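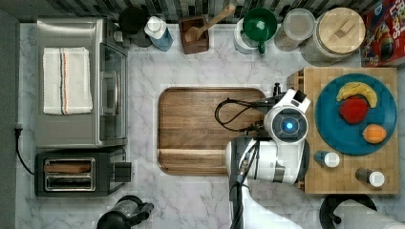

주방 조리대 시연 구역. 나무 도마 오른쪽에 과일 접시가 있고, 로봇 팔은 아래쪽에서 조리대로 들어온다.

헤르비외(Hervieu)의 공개일 행사에서 관람객이 가장 오래 머문 곳은 주방 조리대였다. 회사가 체스타(Cesta)라고 부르는 단일 팔 조작 시스템의 시연 구역이다. 현장에서 시연을 맡은 엔지니어를 만나 구성과 한계를 물었다. 엔지니어는 회사 방침에 따라 이름을 밝히지 않는 조건으로 답했다.

첫 질문은 왜 조리대인가였다. 그는 "산업용 작업대에서는 물체의 위치와 자세가 대개 정해져 있다"며 "가정용 조리대는 그 전제가 거의 성립하지 않는다"고 했다. 바나나와 사과, 작은 오렌지는 모양도 표면도 다르다. 세 가지를 한 접시에 담아 둔 것은 파지 계획을 물체마다 새로 계산하게 하려는 것이라고 한다. 바나나는 휘어 있어 집는 지점에 따라 무게중심이 달라지고, 사과는 손가락이 닿는 면적이 좁다.

배경도 비워 두지 않았다. 왼쪽에는 스테인리스 오븐 토스터와 2구 토스터가 있고, 벽 쪽으로는 뚜껑 달린 유리 용기와 분무기, 주걱을 꽂은 나무 통이 늘어서 있다. 엔지니어는 투명 용기를 까다로운 요소로 꼽았다. "깊이 센서는 유리에서 값을 잃거나 뒤쪽 벽의 거리를 읽는다. 그래서 용기 열 앞에 접근 금지 여유를 따로 둔다." 시연에서 이 여유는 50mm로 설정돼 있다. 대리석 상판의 옅은 무늬는 인식에 큰 영향을 주지 않지만, 조명이 바뀔 때 생기는 반사는 별도로 걸러낸다고 덧붙였다.

시연 과제는 접시 위의 과일을 하나씩 도마로 옮기는 것이다. 한 회차는 4단계로 나뉜다. 물체 검출, 접근 경로 생성, 파지, 놓기 순이다. 각 단계가 끝날 때마다 제어기가 상태를 확인하고, 조건이 맞지 않으면 이전 단계로 돌아간다. 이 판단을 담당하는 소프트웨어가 엠비(Emby)다.

성공률을 묻자 그는 내부 시험 기록을 제시했다. 공개일 전까지 같은 과제를 399회 수행했고, 그중 실패는 8회였다. 실패 유형에 대해서는 이렇게 설명했다. "절반은 바나나였다. 집기는 하는데 이동 중에 회전한다. 나머지는 접시 테두리와의 간섭이다. 테두리가 조금 올라와 있어서 가장자리에 놓인 물체는 접근 각도가 제한된다." 다만 이 수치는 같은 조명, 같은 접시에서 얻은 것이어서 일반 가정의 성능으로 읽어서는 안 된다고 했다.

케이블에 관한 질문도 관람객에게서 나왔다. 검은 케이블이 도마 위로 호를 그리며 지나가기 때문이다. 엔지니어는 배선을 팔 내부로 넣으면 외관은 정리되지만 부품을 교체할 때마다 분해가 필요하다고 답했다. "개발 단계에서는 외부 배선이 유리하다. 경로 계획에서는 케이블이 차지할 수 있는 부피를 팔의 일부로 취급한다."

안전 기준은 두 층으로 되어 있다. 관절 토크가 한계를 넘으면 하드웨어가 먼저 멈추고, 소프트웨어는 그보다 낮은 값에서 감속한다. 사람이 작업 영역에 손을 넣는 상황은 이번 시연에 포함하지 않았다. 관련 시험은 스쿰함(Skumham)의 시험실에서 별도로 진행 중이며, 그는 결과가 나오기 전에는 수치를 말하지 않겠다고 했다.

다음 과제로는 양념통을 들었다. 조리대에는 흰 뚜껑의 파란 병과 짙은 갈색 병이 나와 있으나 이번 과제의 대상은 아니다. 병을 집는 동작 자체는 과일보다 쉽다는 것이 그의 평가다. 어려운 쪽은 기울이는 각도와 흔드는 속도에 따라 나오는 양을 추정하는 일이다. "내용물이 얼마나 남았는지 모르는 상태에서 시작해야 한다. 손목의 힘 센서만으로는 분해능이 부족하다."

가격과 출시 시점에는 답하지 않았다. 헤르비외는 9월에 양념통 과제를 추가한 두 번째 공개 시연을 열 계획이며, 과일 과제의 시험 조건과 실패 기록도 그때 함께 공개한다.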